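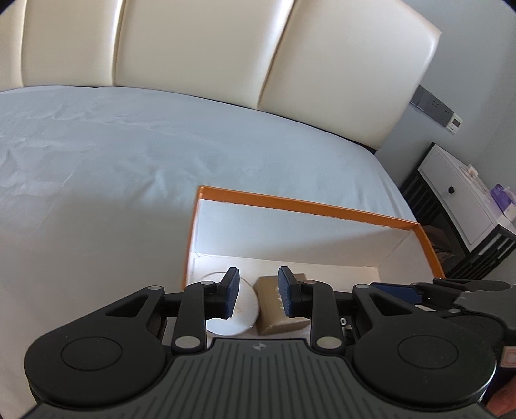
Teresa Olszewski's position was that a comedy print wears out at the reel ends first, and that anyone who doubted it could look at reel three of the Stougaard print under the bench lamp. Several of us did. The last few feet had been spliced four times, and a line of dialogue had gone with the splices.

Visit report: projection open day, the Dolgate
29 Aug 2019

Contact | Print this page | E-mail this page

Archive > Visits > Cinemas and Booths

The Dolgate seats 512 and still runs 35mm for its August comedy season. The booth holds two projectors set up for changeover. There is no platter. Reels are 2,000 feet, and the feature on the day, an 86-minute school farce called Bestier, came on five of them. Groups of six were taken up by the rear stair.

The first part of the tour dealt with inspection. Each reel is wound by hand across the bench at slow speed, with the edges of the film held lightly between finger and thumb to find nicks. Damage is written on a card that stays in the can. The card for reel one listed 39 splices, most of them in the opening titles, where earlier houses had cut in and out of trailers.

Changeovers were shown next. The motor cue appears about eight seconds before the end of the reel and the changeover cue about one second before. Buklow, the distributor of the print, asks that no new cues be scratched or inked, and the Dolgate complies. On reel two an older set of marks sits early, so the operator ignores the first pair and waits for the second. This was done correctly at the demonstration. On reel four it was late, and the house saw a short stretch of white screen.

Sound is checked separately. Laughter in a full house covers the next line of dialogue, and the fader is raised slightly for evening shows -- a practice I had heard of but not seen written into a running sheet before. The sheet gives the setting per reel.

The vault was closed for work on the cooling unit. It holds 900 cans. Questions about the nitrate policy were referred to the office.

The screening began on time. Focus drifted on reel one and was corrected inside a minute. Picture steadiness was good from the center block -- I did not check the balcony. The next booth tour has not been scheduled.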